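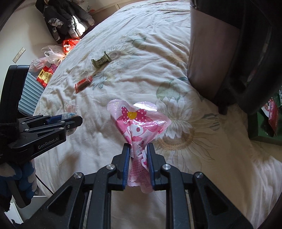 花柄のキャンディ包装。上部は開き、下部がねじれた状態

菓子包装フィルムの平坦化と保存の手順

5/26/21　Yuzhen Cheng
印刷する | メールで送る

キャンディやチョコレートの個包装を資料として保存する場合、問題になるのは糖分の残留、折り癖、印刷面の擦れである。以下の手順は、樹脂フィルム製の個包装を対象とする。紙製、ワックス紙製、紙の裏打ちがある金属箔は水を使う工程に耐えないため対象外とする。

用意するもの
・ぬるま湯と中性洗剤
・浅いトレー
・綿棒、柔らかい平筆
・吸水紙(無地のもの)
・シリコーン加工のない中性紙
・平らなガラス板またはアクリル板
・200 gの重り
・ポリプロピレン製の透明スリーブ
・鉛筆、ラベル用紙

1. 材質の確認
端を軽く引き、伸び方を見る。紙のように繊維を出して裂けるものは作業を中止し、乾いた筆での清掃にとどめる。アルミ蒸着フィルムは裏面が銀色に見える。蒸着層はこすると剥がれることがあり、裏面には綿棒を当てない。製造者名、内容量、賞味期限などの小さな文字は、洗浄前に書き写すか撮影しておく。期限の印字は後から打たれたインクであることが多く、本体の印刷より落ちやすい。

2. ねじれの解除
ひねり包装は、ねじれの方向を確認してから逆向きに少しずつ戻す。乾燥して硬くなったものを一度に開くと、ねじれの根元に白い筋が入る。この筋は消えない。糖分で貼り付いている箇所は無理にはがさず、次の工程で緩める。熱圧着されたシール部は原則として開かない。開く必要があるときは、圧着部の内側5 mmの位置で切り、切り離した部分も同じスリーブに保管する。

3. 洗浄
トレーにぬるま湯を張り、中性洗剤を数滴加える。包装は印刷面を上にして沈め、20分置く。熱い湯は収縮の原因になる。糖分が緩んだら、裏面を平筆で中心から端へ向けてなでる。表面は油分が残っている場合に限り、同じ要領で処理する。アルコールと除光液はインクを溶かすことがあり、使用しない。洗剤が残らないよう、水を替えて二度すすぐ。

4. 乾燥
吸水紙の上に広げ、上からもう一枚の吸水紙を当てて水分を移す。こすらない。表面の水が取れたら、直射日光を避けて室温で乾かす。ドライヤーは使わない。折り目の谷に水が残りやすいので、裏返して確認する。

5. 平坦化
完全に乾いた包装を中性紙で挟み、板の間に置いて重りを載せる。重りは板の中央に置く。小片を複数並べるときは、互いに重ならないようにする。一晩で大きな反りは取れるが、細かいしわは残る。アイロンによる加熱は、当て布を使っても光沢が変化するため勧めない。しわも使用状態の記録とみなし、完全な平面を目標にしないほうがよい。

6. 封入とラベル
スリーブは包装より一回り大きいものを選ぶ。塩化ビニル製の袋は可塑剤が移り、印刷面が貼り付くことがある。ラベルには次の項目を鉛筆で書き、包装に触れない位置に入れる。
・整理番号
・商品名、製造者名
・入手日、入手場所
・材質(不明の場合は「不明」)
・行った処理

粘着テープは、ラベルの固定にも破れの補修にも使わない。破れた箇所は中性紙の台紙で支える。

7. 保管
スリーブは箱に立てて並べる。一箱に入れるのは最大100枚とし、隙間は中性紙の仕切りで埋める。詰めすぎると印刷面に擦れが出る。ピンクや赤系のインクには光で退色しやすいものがあり、展示する場合は複製を使い、原品は箱に戻す。保管場所は温度と湿度の変動が小さい室内とし、押し入れの下段や窓際は避ける。

不具合と対処
べたつきが戻る:糖分の残留。工程3からやり直す。
スリーブ内が曇る:乾燥不足。取り出して吸水紙に挟み、スリーブは新しいものに替える。
端が巻く:多層フィルムで起こりやすい。中性紙に挟んだままスリーブに入れ、次の点検時に状態を見る。
インクが筆に付く:直ちに洗浄を止め、すすがずに水を切って乾かす。ラベルの処理欄に記録する。

点検は年に一度行い、異常のあった整理番号だけを控える。

印刷する | メールで送る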